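Table Dressing Records, Stistonholm Meeting Room: README

Maintained by: Jhosep Castaño, Interior Records, Gridine
Last revised: May 4, 2019
Status: open, accepting corrections

Purpose

This folder contains the records kept on the dressing of work tables at the Stistonholm office. "Dressing" refers to the decorative items placed on a table that has no decorative function of its own: flower arrangements, vases, small ornaments and similar pieces. The records support the placement guidelines issued by Gridine to its client offices and are shared with Initz, which manages the furniture inventory for the same building.

The records are intended for office managers, furnishing staff and students of interior planning. They may be used to compare arrangements, to prepare a placement request or to check an existing table against the guidelines. They should not be used to estimate the cost of furniture or to certify the condition of any item.

Subject

The Stistonholm entry concerns one dark gray table and the sunflower arrangement kept on it. The arrangement was chosen under the Condori color note, which recommends a single warm color on tables with charcoal, black or dark gray surfaces. Chairs in the same room are not part of the entry, although a mesh-backed office chair may be noted where it stands close enough to the table to affect clearance. 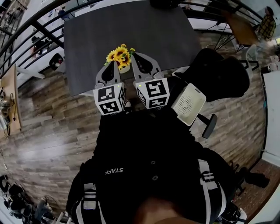 Figure 1. Sunflowers in a small pale vase on the charcoal gray tabletop, with black office chair at right.

Yellow was selected after a short comparison with white and with dark red. White arrangements were judged acceptable by the reviewing staff but drew little notice on a matte surface. Dark red was withdrawn from consideration at the request of the office.

Contents of the folder

README: this document.
placement_notes: written notes on each table, in plain text.
item_list: one line per decorative item, with a short name, main color and type.
condition_log: remarks made when an item is cleaned, moved or replaced.
pictures: supporting pictures, including those reproduced in this README.

Fields in item_list

item_name: a short everyday name, such as "sunflower bouquet" or "vase."
item_type: one of flower arrangement, container, ornament or other.
main_color: the color a visitor would name first. Shades are entered in the remarks.
material: entered only when confirmed by the supplier or by handling. Otherwise the field reads "not recorded."
remarks: free text, up to 100 words.

Ornaments attached to an arrangement receive their own line and are cross-referenced to it. Small pieces are easily lost during cleaning, and a separate line allows them to be reordered without replacing the entire bouquet.
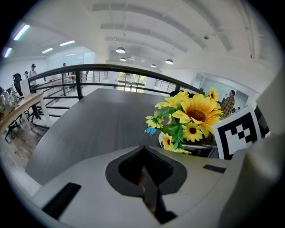 The sunflower bouquet is therefore entered as a flower arrangement, its vase as a container and the blue butterfly as an ornament. The flowers are artificial. The smaller daisy-like blooms are treated as part of the bouquet and are not listed individually. Leaves are mentioned only in the remarks.

Placement guidelines applied

An arrangement on a shared work table should be low enough for seated persons to see one another across it. It should leave a clear working area in front of each chair. Containers should have a stable base and should not be placed on top of papers, cables or equipment. Arrangements may be moved during a work session and need not be returned to an exact position afterward.

Care

Artificial flowers should be dusted every 2 weeks with a soft, dry brush. Vases are to be emptied of any loose material, wiped and dried before the stems are put back. Cleaning sprays should not be applied directly to petals or to painted ornaments. Faded items are reported in the condition log, and replacements are requested each September as part of the yearly furnishing review.

Known limitations

Entries were prepared by three members of staff, and the wording of colors differs slightly among them. "Charcoal," "dark gray" and "slate" may refer to the same surface. Stem counts and vase dimensions have not been recorded. Earlier notes also use the word "centerpiece" for any arrangement, including those standing well to one side of a table; this wording has been left as written.

Corrections

Corrections should be addressed to Jhosep Castaño at the Gridine records desk and should state the item name, the field concerned and the proposed text. Requests involving tables or chairs are forwarded to Initz.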